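## 3. Setting up a shelf in Moges

Before you start, sign in to Moges with a manager account. Staff accounts can count stock but can't create or rename a shelf.

1. Open **Places** and tap **Add shelf**.
2. Type a short name. Use the name people say out loud, such as "Back left" or "Sink".
3. Choose a count unit. Most shops pick **Each**.
4. Tap **Save**. The shelf shows up in the list with a count of zero.

> **Note:** A shelf can hold up to 2000 items. If you go over, split it into two shelves before you import anything. 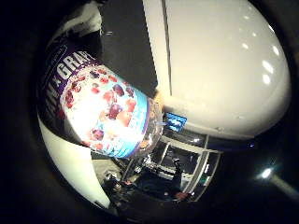
Item names matter more than shelf names when you search. Moges reads the first word and ignores capital letters, so "grape" and "Grape" bring up the same item. For a container like this one, with GRAPE in large white letters on a purple band, enter that word first and put the size or supplier after it. If two items share a first word, add a color tag under **Details**.

### 3.1 Adding items that have no label

1. Open the shelf and tap **Add item**.
2. Tap **No label**.
3. Enter a plain name and a reorder level. We suggest 3 for anything used daily.
4. Tap **Save**, then **Print tag** if you have a tag printer connected.

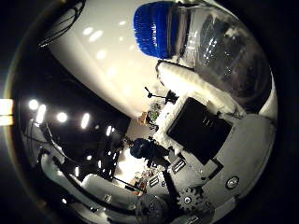 *Blue bristles next to a clear plastic container.*

> **Caution:** Deleting a shelf also deletes its count history. To keep the history, move the items to another shelf first, then tap **Archive**.

If a new item doesn't appear on a second device, pull down on the shelf list to refresh it. Both devices must be signed in to the same shop.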